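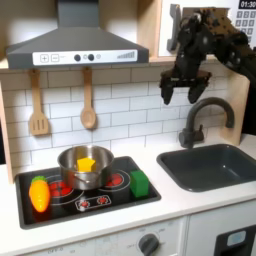

The toy kitchen used to be a pink plastic thing with a sticker for an oven. Not anymore. The ones selling this summer look like somebody's actual condo: range hood, subway tile, gooseneck faucet, a microwave tucked into the shelf. Grown-up taste at knee height.

"Parents buy it for the tile," says Baptiste Gaillard, who runs the play floor at Warnuseo and has assembled more of these than he'd like. "Kids want the pot."

He's right about the pot. Real metal, shiny, makes a noise when it lands. Put one on a toy cooktop next to a plastic one and watch which gets grabbed. Wooden spoon comes second. The slotted spatula mostly gets used as a sword.

Then buttons. Plus and minus on the hood, knobs, a keypad on the microwave. Most of it is only printed on, and a three-year-old will press it anyway, for a long time, with great seriousness. A clock stuck on 01:30 is fine. Dinner is always at 01:30.

**What to look for, quick**

- Hooks under the hood. Utensils that have a place to hang go back there. Sometimes.
- White counters. Pretty, and they show every marker. Damp cloth, do it teh same day.
- A shelf up top, out of the way of small foreheads. Check the height before you bolt anything.
- Food sold seperately. Nearly always. Budget for it.

Building one is an evening. Gaillard counted 933 parts across the kitchens he put together this June and lost 13 screws, most of them under the same radiator. Sort the bags first. Do the hood last, it blocks your hands.

And pull it out from the wall a little once it's up, so you can get at what falls behind. In our house that was two wooden eggs, a sock and the lid to the good saucepan, ours, the real one.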